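Checklists / Teaching cell, remote operation
Last updated: Apr 26, 2026

Sondcombe cell, drive caddy task, shown to the robot by remote control. Checked by R. Stavirau.

1. Emergency stop reached from the operator chair: OK
2. Slatted panel fixed, no movement by hand: OK
3. Gray holder fixed to panel: OK, checked again after the first 65 demonstrations 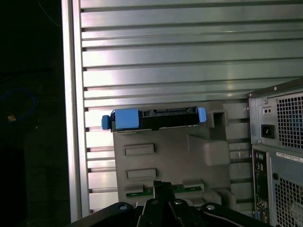
4. Finger bolts tight: OK. Please mark them with paint before September.
5. Speed limit in remote mode: OK
6. Blue cable behind the rail: COMMENT. It lies in a loose loop. Please tie it. 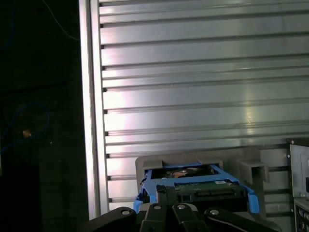
Contact with the drive is my main worry. New operators close the gripper too early, and the robot will learn this also. The green board and the black SATA connector are on the side facing the fingers, so the approach must be slow here. I have asked Baptista to discard any demonstration with a hit.

7. Recordings saved: 312, all with operator name: OK

Result: passed, with comment on point 6.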